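Handout 4: Comparing two grippers in simulation
Course: Practical Robot Manipulation, Wednesday group
Notes by Ottar Berge

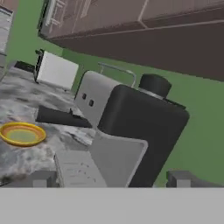 In this exercise you compare two parallel grippers on the same arm model, with the same controller and the same wrist camera. Only the fingers change. The first gripper is the Birow, with short block fingers. The second is the Jurivano, which has longer and thinner fingers. Both models are already in the Simudine package in the course folder.

The kitchen tasks are the ones Érica Rezende showed in the lecture. Please begin with the coffee machine, and do the plate on the counter afterwards.

1. What to run
Each gripper gets 300 trials with random start poses. Keep the seed file the same for both. One trial stops after 743 control steps, also if the gripper has not touched anything.

2. What to write down
For each trial note the first contact (finger, palm or none), the final distance to the target, and if the target left the camera view. Students often forget the last one. The wrist camera turns with the hand, so a tilted view is normal and you should not correct it before saving.

3. Reference result
With the Birow fingers and the standard controller I got 216 successful trials. I did not run the Jurivano fingers with the new seed file yet, so there is no reference for them.

4. Questions to prepare
Which failures come from the finger shape, and which from the controller? Would a wider opening help at the portafilter handle? Read Bastos, page 92, before you answer the second one.

Send the log files together with your table. Screenshots alone are not accepted.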